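Zeltorwood Square Work Table, Pale Top

Item: Zeltorwood 234
Category: Tables and Benches > Square Tables
Availability: In stock at Keltus, ships in two boxes

Product details

The Zeltorwood 234 is a large square table for rooms where people work standing or seated at all four sides. It is sold to schools, repair shops, sewing rooms and offices that need one big surface in place of several small ones. The top is a single piece with no center joint. The legs bolt on at the corners and stay clear of the middle, so chairs and stools can go on any side.

The top comes in three colors: pale beige-grey, white and charcoal. Pale beige-grey is the standard color and is normally in stock. White and charcoal are made to order and add 13 working days to delivery.

Rated load is 325 pounds, spread evenly over the top. Do not put the whole rated load on one corner or on the edge between two legs. If you plan to mount a vise, use the corner position directly over a leg and ask us for the backing plate, which is sold separately.

Surface

The finish is matte. It does not throw glare back from overhead lights, and small dark parts are easy to find on it. Pencil, chalk and most washable markers come off with a damp cloth. Permanent marker and solvent-based inks may leave a shadow even after cleaning.

Like any light matte surface, it shows use. Metal tools and parts that get slid across the top leave grey rub marks, mostly in the area where people work. These are usually metal left on top of the finish and most of them can be taken off with the cleaning method given under Care. Deep scratches can't be polished out. Customers who want the top to stay clean-looking should order the Virk cover mat, which fits this table without trimming.
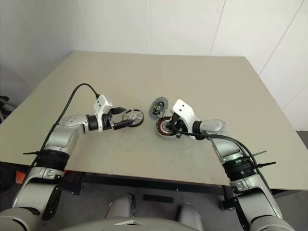 One buyer, a small repair shop, wrote that the grey marks showed up in the first week and that they had expected the top to hold up better at the price. They added that a white eraser pad took off nearly all of it, that the table has stayed level since they set it up, and that they would order the same color again but would buy the mat along with it.

We have since moved the mat to the same order form as the table. It can be added at checkout or bought later on its own.

Assembly

Two people are needed. Allow an hour for the first table and less for any after that. The top is heavy and should be laid face down on a blanket or on the flattened carton before the legs go on.

Start all the leg bolts by hand before tightening any of them. Tighten in a cross pattern, going from one corner to the one diagonally opposite. The hex key in the hardware bag fits every bolt. A power driver can strip the inserts, and stripped inserts are not covered by the warranty.

Turn the table over with one person on each side. Do not tip it up onto two legs. Once it is standing, set a level on the top in both directions and turn the feet until it reads true. Check again after a week of use, as the feet can settle into vinyl or carpet.

If the table is going against a wall, leave a finger's width of space behind it. The edge will mark paint if it rubs.

Care

Wipe daily with a damp cloth and a little dish soap. Dry the edges. For grey rub marks, use a white eraser pad with light pressure and rinse with clean water. Do not use scouring powder, steel wool or the green side of a kitchen sponge. They leave shiny patches on the matte finish.

Wipe up oil and coffee the same day. Do not set hot pans, soldering irons or glue guns directly on the top. A silicone rest is enough for most bench work.

Options and spare parts

Virk cover mat, grey or clear
Fluvness casters, locking, set of 4
Backing plate for corner vise
Replacement feet, sold singly
Replacement hardware bag with hex key

The Fluvness casters replace the standard feet and raise the table by a little under three inches. Lock all of them before working. We don't recommend casters on a table with a vise.

What is in the boxes

Box one holds the top. Box two holds the legs, feet, hardware bag and instruction sheet. The boxes sometimes arrive on different days. Please wait for both before reporting missing parts.

Delivery

Delivery is to the door at ground level. The driver will not carry the top up stairs. If your building has an elevator, measure it before ordering, as the top cannot be folded or split. Orders placed by noon on Wednesday normally leave the warehouse the same week.

Look over the carton for the top before signing. If a corner is crushed, write that on the delivery slip and send us a photo within two working days. We will replace a damaged top, and you can keep using the legs and hardware you have.

Returns and warranty

Unassembled tables can be returned within 30 days in the original cartons. Return freight is paid by the buyer unless the table arrived damaged. Made-to-order colors can't be returned.

The legs and hardware are covered for five years. The top is covered for two years against warping and edge separation. Normal surface wear, including rub marks and scratches, is not covered.

Related items

Zeltorwood rectangular work table
Zeltorwood stool, adjustable height
Virk cover mat, cut to size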